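Chapter 7
Coaching After the Playing Days

Few moments in sport are as exciting as a great player's first day as a coach! The whistle is new, the clipboard is new, and the team is waiting to see what comes next. In this chapter we follow two people through that first season.

Peter Kollár played handball for Brabec until his knees gave out, then took over the youth side at Flotow. His first home match drew 3,809 people, in a town where 1,000 was thought a fine crowd. Tatiana Slanina came from rowing. She had never coached a beginner before, and her notebooks from that winter (she kept every one of them) are a joy to read.

Both found that knowing how to do a thing and knowing how to teach it are very different skills. Kollár could throw without thinking, so he had to learn his own throw all over again, slowly, before he could explain it to a twelve-year-old.

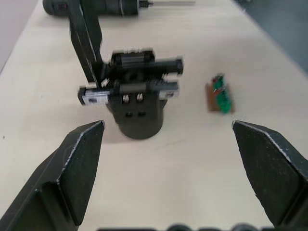
Slanina had the same trouble with the catch, the instant when the blade enters the water. We will look closely at how she broke it into small steps, and at the drills she threw out along the way.

Words to know: cue, drill, feedback, warm-up

Before you read: Think of a coach or teacher who helped you learn a hard skill. What did that person say or do first?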